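Hire firm revises wash rules for colour-coated cutlery

Tableware hire company Unda has changed its washing and storage rules for colour-coated cutlery after a trial at its Parkevdale depot found that most of the surface wear on returned pieces came from handling and storage. The wash itself accounted for a small share. The new rules apply from August to all 13 depots and to customers who wash on their own premises under a long-term hire contract.

The trial covered knives, forks, dessert spoons and teaspoons in stainless steel with a thin decorative coating, the type sold under trade descriptions such as rainbow, copper, black and gold. Pieces were taken from ordinary hire stock at different ages and put through a commercial undercounter machine for 325 cycles. After every fifth cycle a sample was dried, wiped with a soft cloth and compared under a lamp with unwashed pieces from the same delivery.

Ferdinand Lanz, who manages the depot, said the company had expected the detergent to be the main cause of complaints about dull or patchy finishes. "The chemical side does matter, but it shows up as a general loss of brightness over a long period. What customers send back is scratched, and the scratches are on the backs of the bowls and along the edges of the handles, where one piece sits on another."

Three wash programmes were compared. The first used the depot's existing alkaline detergent at the normal dose. The second used the same product at a lower dose with a longer wash. The third used a milder detergent from Kälin, which also supplied the rinse aid for all three. Differences between the second and third programmes were too small to separate by eye. The first produced a slight shift in colour on rainbow pieces, from blue towards a paler yellow-green, and no visible change on copper or black.

Colour on rainbow finishes is mostly an interference effect. The surface layer is very thin, and the colour depends on its thickness and on the angle at which it is viewed. A small loss of thickness, or a film of dried minerals on top of it, will move the apparent colour without any pigment having been removed. Several of the pieces first recorded as faded were restored by soaking in a weak citric acid solution, which indicated limescale and not coating loss. Parkevdale is a hard water area, and the depot's softener had been set for glassware loads at the time the older stock was in use.

The storage part of the trial was simpler. One group of pieces was stored loose in deep tubs, as the depot had done with plain steel for years. A second group was stood handle down in compartment baskets, and a third was laid flat in divided trays with no more than two layers in each section. Of the 287 pieces in the storage groups, nearly all of those with scratches visible at arm's length had been in the deep tubs. The trays gave the best result on knives. On spoons there was little to choose between trays and baskets.
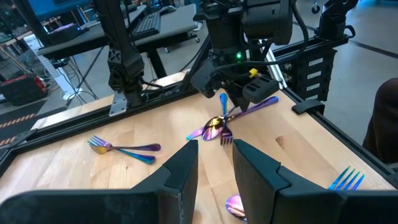
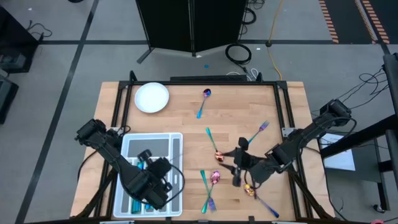

Iridescent cutlery on a light wooden tabletop.

Changes to washing

Under the revised rules coated pieces are to be washed separately from plain steel and never in the same basket as silver plate or aluminium. Pre-soaking in chlorinated products is withdrawn altogether. Where food has dried on, a soak in warm water with neutral washing-up liquid is permitted for around 20 minutes, after which the load goes directly into the machine. Abrasive pads, metal polish and burnishing machines are not to be used on any coated item.

Drying by hand is now required in hard water areas. Elsewhere it remains optional provided that the final rinse is softened. Cloths should be microfibre or lint-free cotton -- paper towel is excluded, as it left fine marks on the black finish during the trial.

Changes to storage and counting

Deep tubs are being withdrawn for coated cutlery and will be replaced with divided trays as stock is returned. Customers will receive cutlery in the same trays and are asked to send it back in them, sorted by type. Unda said it would not charge for unsorted returns during the first two months. After that a sorting fee will apply at the rate shown in the hire agreement.

Returns will be counted by hand. The weighing method used for plain steel was considered, but two suppliers' forks differ enough in weight to make the result unreliable when orders are mixed.

Hotel operator Sotel, which hires coated cutlery for functions, took part in the later stages of the trial at one of its kitchens. Jonas Wieser, its purchasing manager, said the trays took up more shelf space than tubs and that two sites would need extra racking. "We can live with that. The replacement rate on the copper forks was the larger cost."

Unda has not set a fixed service life for coated pieces. Items will continue to be withdrawn on inspection, the criterion being bare steel visible on any part that touches food or a scratch longer than the width of the handle. Withdrawn pieces go to scrap metal recycling with the plain stock. A second trial, on matt finishes, is planned once the new trays are in place at all depots.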